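Household Storage Notes
Issue 78 – 1 August 2020

Small textiles and small bags: a method for the bedroom table

By Ginette Ferrand

Several readers wrote in after the last issue to ask how the drawer method applies to items that have no fixed shape. Shirts and towels fold to a rectangle and can be filed upright. Pouches, scarves, loose covers, straps and pieces kept for mending cannot, or at least not without effort that is lost the first time the drawer is opened. The present item sets out the procedure we now use for these things, with the measurements we have settled on and the points that are still open.

The term "small textiles" is used in what follows for anything made of cloth that would fit inside a pillowcase with room to spare and is not worn every week. Small bags are treated separately, as they are both an item to be stored and a container for other items. Most of the trouble comes from this double role. A pouch put away full is usually forgotten. A pouch put away empty tends to be lost under heavier cloth.

1. Working surface

The sort should be done on a table and in the bedroom where the items are kept. In earlier trials we carried everything to the kitchen and back. This added two handling stages and mixed the contents of different cupboards. A bed is a poor substitute. It gives under the hands, cords sink into the bedding, and the whole job has to be finished before night.

The table needs to be cleared to its full depth at the side where the sorting is done. Items are brought out one shelf at a time. Do not empty an entire wardrobe at once, whatever the books recommend. One shelf of small textiles fills an ordinary table when it is spread a single layer deep, and a single layer is the point of the exercise.

Overhead cupboards should be dealt with first and the wardrobe second. Things stored high are taken down seldom, and the contents will often decide what can be let go from the lower shelves. Where the wardrobe has sliding doors, work through one side completely before the door is moved across.

2. First pass

Each item is picked up once and put into one of five groups:

Flat cloth, hemmed
Flat cloth, unhemmed or for mending
Items with straps
Drawstring bags and pouches
Everything else

The last group should be kept small. If it grows beyond a handful of pieces, stop and look at what it has in it, as there is probably a sixth group that the house needs. In my own case it was curtain trimmings. At the flat in Trandville it was cloth napkins, which had been kept in three places.

Patterned and plain pieces are not separated at this stage. Sorting by colour looks well on a shelf but it has no bearing on size, and size is what governs the box.

3. Drawstring pouches

Pouches are handled as follows.

Open the mouth fully and empty the bag on to the table. Turn it inside out and check the bottom seam. Thread ends, beads and folded receipts collect there. Turn it back and lay it flat with the channel at the top.

Draw both cords until they are even. On a bag with a cord at each side the two loops should come out the same length when the mouth is open. If one is longer, the cord has slipped in the channel and must be eased round by hand. Pulling on the knot only tightens it.

Examine the knots. A twisted cord with a satin finish will unravel beyond the knot sooner or later, and the loose part should be trimmed to 5 mm. Longer tails catch in neighbouring bags. I have stopped sealing the ends with a flame. It leaves a hard bead that snags fine cloth, and a stitch through the end does the same work.
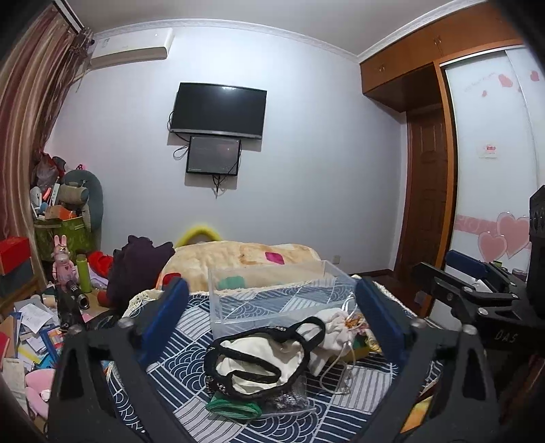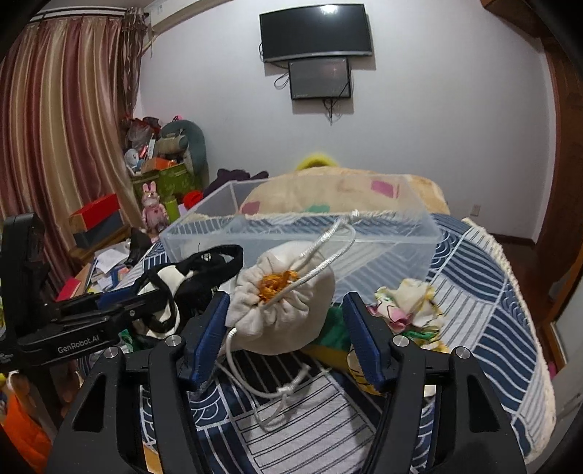 Store the bag closed if it has contents and open if it has none. The rule is easily remembered in use and allows a box to be checked from above without lifting anything. A gathered mouth takes up more height than a flat one, so the full bags go along the back of the box, with the flat ones filed in front.

Thread, tassels and other trimmings may be kept in a pouch, provided that they are the only thing in it. They should be wound on card first. Put in loose, they work upwards into the gathers, and then the mouth neither opens nor closes cleanly. Winding takes a few minutes and does not need doing again unless the thread is used.

4. Items with straps

Straps are folded across the body of the item and tucked beneath it, never wound round it. Winding sets a crease in webbing and pulls at the stitching where the strap joins. If an item has more than one strap, bring the longest under first. Buckles and sliders face inwards.

Do not file strapped items in the same box as drawstring bags. Cords and straps tangle with each other more readily than either does with its own kind, and one tangle will undo the work of the whole shelf. If there is only one box available, put a stiff divider between them. The lid of a shoe box cut to depth is adequate.

5. Flat cloth

Hemmed pieces are folded to a common width of 200 mm and then rolled or folded again according to thickness. Thin prints and florals are better folded, as they slide when rolled. Pieces with a border in a contrasting colour should be folded with the border outwards along one long edge, so that it can be identified in the box without being drawn out.

Unhemmed pieces are to be folded once only and kept on top. They are work in hand and ought to remain in view. Anything in the mending group that was also there at the previous sort should be mended within the week or passed on. I make an exception for curtain linings, which always take longer than planned.

Crumpled cloth need not be ironed before storage. Smooth it with the flat of the hand, fold it, and iron it when it is wanted. The reverse order was tried over one winter and most of the pieces had to be pressed twice.

6. Boxes

We have compared two sizes. The Lebrun shallow box is 350 mm long and fits most wardrobe shelves with the short side facing out. The Omitz box is deeper and has a hinged lid, which fouls the shelf above unless the box is taken down. For small textiles the shallow box is preferred. The deep one is acceptable in an overhead cupboard, where the box has to come down in any event.

Neither box should be filled to the rim. Leave a hand's width free at one end, so that the pieces can be tipped forward and read like cards in a file. A full box is quick to pack and slow to use, and within a month the pieces nearest the front will be lying across the top of the others.

Labels go on the short side, at the left. Write the group and nothing more. Lists of contents were tried and were out of date almost at once.

Fluvisetti cloth liners have been suggested by two readers as a way to stop fine cords catching on the weave of a basket. I have no objection to them, but a plain pillowcase turned down over the edge does as well. In a smooth-sided box no liner is required.

7. Putting back

The boxes go back in the reverse order of the sort, wardrobe first and overhead cupboard last. Heavy boxes are kept below shoulder height. The box of pouches should be the most accessible of the set, on the evidence that it is opened most often, usually for travel or for wrapping a present. Keep it on the side of the wardrobe that stands open by habit.

Keep one empty pouch aside as a holding bag for stray pieces found between sorts: single cords, a button with its thread, a tie-back. It is emptied at the next sort along with the others.

8. Open points

Two matters remain undecided. The first is the treatment of gift pouches in very thin fabric, which are too soft to stand in a row and too numerous in most houses to lie flat. Nesting several inside one larger bag has been proposed. It saves space, but it breaks the rule in section 3 on open and closed mouths, and I should like to hear from anyone who has kept to it for a full season.

The second is the interval. We have been sorting twice a year. Readers in smaller flats report that once is enough if the holding bag is used properly, while households with children find that even twice leaves the mending group too large. Returns on this are welcome in any form, with the number of shelves stated.

Corrections to the drawer tables in the last issue have been received and will be printed together in October. Until then, please use the depths as given for the lower drawers and disregard the column for the top one – the figures there were taken with the runners removed.

G.F.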